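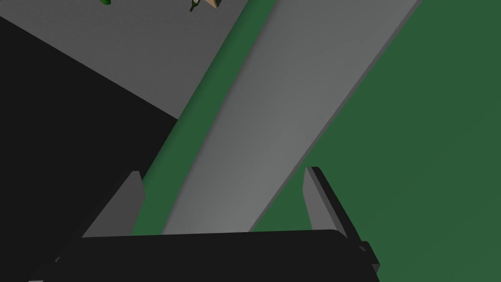 A rainwater tank on a small block: what we did and what it cost

Home Posts Replies Media Likes

1/ A few people asked about the tank after I mentioned it on Wednesday, so I'm putting it all in one thread. We're in a semi on Czarnecka Street in Trurkivside. Narrow side path, small yard, clay soil, one decent downpipe at the back.

2/ We wanted water for the garden and the toilet. Drinking water stays on the mains. If you want to drink from your tank that's a different set of questions and I haven't looked into them.

3/ Size. I started out wanting the biggest one I could afford. The path decided it for me. It's 900 mm wide at the narrowest point, where the gas meter is, and whatever you buy has to get past that.

4/ We ended up with a 2000 litre slimline. It sits against the back wall of the laundry. I would have liked more but then the back door wouldn't open properly.

5/ Measure the path at the meter, at the gate and at the hot water system. I only measured the gate. Gus Montoya next door lent me his tape and made me do the other two before I paid the deposit. Thanks Gus.

6/ Base. The tank people said compacted crusher dust would be OK, or a slab. Full, it's two tonnes plus the tank itself. We went with a slab. Dorin Nistor poured it. He boxed it up one morning and was finished by lunch, then we left it alone for a week.

7/ The slab is a bit longer than the tank at one end. That was for the pump. If you're getting a pump, tell whoever is doing the base before they set up the formwork.

8/ Downpipe. Ours went straight into the stormwater. The plumber cut it at chest height and took it across to the tank inlet. The overflow goes back down into the same stormwater pit, so the council had nothing to say about it. Check with yours, the rules are different all over the place.

9/ First flush diverter: get one. It's a length of pipe that fills up with the dirty water off the roof before anything goes to the tank. Ours has a slow drip outlet at the bottom so it empties itself between showers of rain. The drip hole blocks up. I clear it with a bit of wire.

10/ Leaf guard on the gutter as well. We have next door's jacaranda hanging over one corner and the little leaves get through nearly everything. I still get up the ladder in spring.

11/ Mozzie mesh on the inlet and on the overflow. The tank came with mesh on the inlet only. I bought a flap valve for the overflow at Clevo on the main road, where the fellow at the trade counter was very patient with me.

12/ Pump. We got a Sarkix, the small one. It kicks in when you turn a tap on and stops when you turn it off. You can hear it from the kitchen but not from the bedroom. I put a rubber mat under it and that helped a bit.

13/ You need a power point outside for the pump, weatherproof, and put in by an electrician. I had left this out of the budget completely. It was $239 because the laundry circuit was just on the other side of the wall. It would have been a lot more at the other end of the house.

14/ The toilet. The plumber ran a line through the laundry wall to the cistern, with a changeover valve so it goes back to mains when the tank is low. It also needs backflow protection. Licensed job, don't do it yourself.

15/ The toilet water had a slight tea colour for the first few weeks. That was from leaves sitting in the gutter. I cleaned the gutter and it cleared up.

16/ Order I'd do it in if I was starting again:
Measure everything.
Ring the plumber and the electrician.
Then choose the tank.
Then the base.
I chose the tank first and had to swap it, and lost a fortnight.

17/ February was the first proper test. Hardly any rain, and the veg bed wants a drink every evening. With one hose and the toilet running off it, the tank lasted 9 days and then switched over to mains. I was hoping for longer.

18/ After that I took the lawn off the list. The tank now does tomatoes, beans, the lemon and the toilet. The lawn goes brown and comes back by itself in autumn.

19/ Mulch has made as much difference as the tank, I think. Pea straw, a good thick layer, topped up before summer. It was far less trouble and I should have done it years ago.

20/ Someone asked about the smell. Ours had one once, after a hot spell with the level right down. It went away with the next decent rain. If it doesn't go away, have a look inside with a torch. Don't climb in.

21/ Someone else asked about the colour. It's the same grey as the gutters. They do a lot of colours but the lighter ones took longer to come and I'd already waited long enough.

22/ Yearly jobs: clean the gutters, rinse the inlet mesh, empty the first flush pipe right out, check the pump fittings for drips. Takes me a morning, most of it on the ladder.

23/ Would I do it again? Yes, but with two downpipes feeding it. We only catch the back half of the roof and in light rain it hardly moves. The plumber offered to bring the side one around at the time and I said no to save money. He's coming back to quote on it after Easter.

24/ Replies are open if you want to know anything about the slab or the pump. For the plumbing you're better off asking a plumber.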